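About us

Irnstead Panels. Control cabinets, switch panels and the bits that go on the front of them. Built, rewired, relabelled, tidied up, tested. That's most of it.

We've been meaning to redo this page since December. The old one still had the Gronska address on it and a fax number. So, quickly, before the phones start.

Who we are

Two of us started it — Aishwarya Kaimal and Necati Akbulut — in one half of a unit at Brallby, with a bench, a crimping tool and a second-hand label printer that only did one width. Aishwarya does the drawings and the quotes. Necati runs the workshop. There are 14 of us now and we have both halves of the unit. The label printer does four widths.

We both came out of maintenance, which explains a lot about how we lay a door out. You spend enough nights stood in front of a cabinet with a torch in your teeth trying to work out which lamp is which, you get opinions.

What we make

Floor standing and wall mounted cabinets, single door and double door. Mostly for pumps, fans, conveyors, small process lines, a fair bit for bakeries and laundries. Sheet steel as standard, stainless if you're washing down. Light grey unless you tell us otherwise. People do tell us otherwise, we did a bottle green one for a brewery and it looked very smart.

We also do:

Door refits. Your cabinet is fine, the front of it is a mess. We take the old lamps and buttons off, plate or replace the door, put new ones on in an order that makes sense.
Rewires. Usually someone else's wiring. No comment.
Relabelling. Small job, big difference, ask us.
Drawings for cabinets that have lost theirs. Bring us what you've got, even if its a photocopy with tea on it.
Spares. Pilot lights, pushbuttons, selector switches, buzzers, meters, handles and locks. If we fitted it we keep it.

How we lay out a door

Lamps along the top, where you can see them from across the room. Meter under the lamps at reading height. Pushbuttons together, start next to stop, same way round on every panel we send to the same site. Selector switches below that. Emergency stop out where a hand can get to it without going over anything else.

Every device gets its own label plate. Every one. We ask for your wording before we engrave and we will chase you for it. If your site uses PUMP 1 on the drawings and NORTH PUMP in real life, tell us which one the night shift says and that's what goes on the door. Labels in other languages no problem, we've done Turkish, Polish, Chinese, and both lines if you want two.

Warning signs go on the door before it leaves. We don't post them on afterwards in an envelope.

Colours — we work to your site standard if you have one. If you don't, we'll send a one page sheet and you tick it. Please do read the sheet. We had a customer tick everything and we had to ring him.

Inside

Trunking with room left in it. Spare terminals, because you will want them. Numbered ferrules both ends. Drawing pocket on the inside of the door with the acutal drawing in it, and the same drawing as a PDF by email. Door earthed with a proper braid. The keys get taped inside the drawing pocket for transport, and a spare set stays here with your job number on it — so if you've lost yours, ring before you drill the lock out.

Testing

Nothing goes on the van untested. Dead tests first, then powered up on the bench, every lamp lit, every button pressed, every selector turned through every position, with the drawing open alongside. Person who built it doesn't test it. You get the sheet, signed.

You're welcome to come and watch yours being tested. Plenty do. Parking is at the side, not the front, the front belongs to the tyre place.

Lead times

A door refit is normally about 40 working days from approved drawing, a full double door cabinet 52. Wall boxes 46, which sounds daft next to the refit but the enclosures come from further off. We'd sooner give you a long date and hit it. Breakdowns are different, ring us and we'll see who's free.

Our customers

Mostly within a morning's drive. Longest running one is Lukoševičius, the joinery people, who bought the first panel we ever finished and are still using it. We've offered to refit the door twice. They say it's fine.

Open day

Saturday 5 August 2023, ten till three, Brallby workshop. Benches open, a few doors on trestles to look at, Aishwarya doing drawings questions if you bring yours along. Tea, rolls. Sensible shoes please. Children fine in the office end, not the workshop end.

Working here

We take on one apprentice a year, sometimes two. You don't need to know anything about wiring. You do need to be neat and be able to tell us when you've got something wrong. Write to Necati, a letter or an email, doesn't matter. Say what you've made or mended.

Getting in touch

Workshop opens at seven thirty, phones from eight. Closed over lunch on Fridays. For a quote send a photo of the outside and one of the inside with the door open — isolated first, by someone allowed to — plus the rating plate if you can find it.

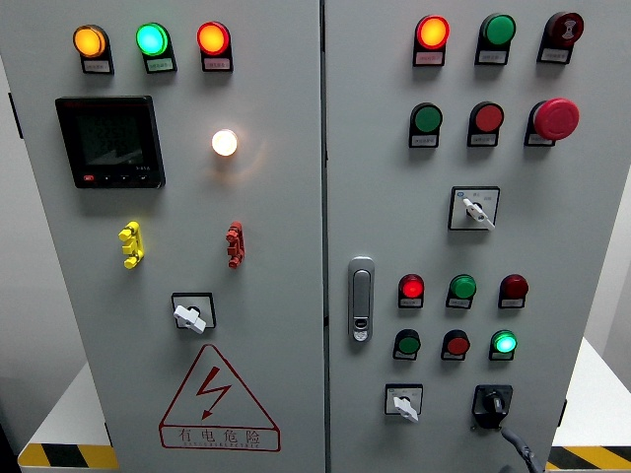 Can you refit the door without replacing the whole cabinet?

In most cases we can, as long as the steel is sound and the hinges and lock still close properly. We reuse the cabinet, fit new lamps, buttons and label plates to the door, and update the drawing to match.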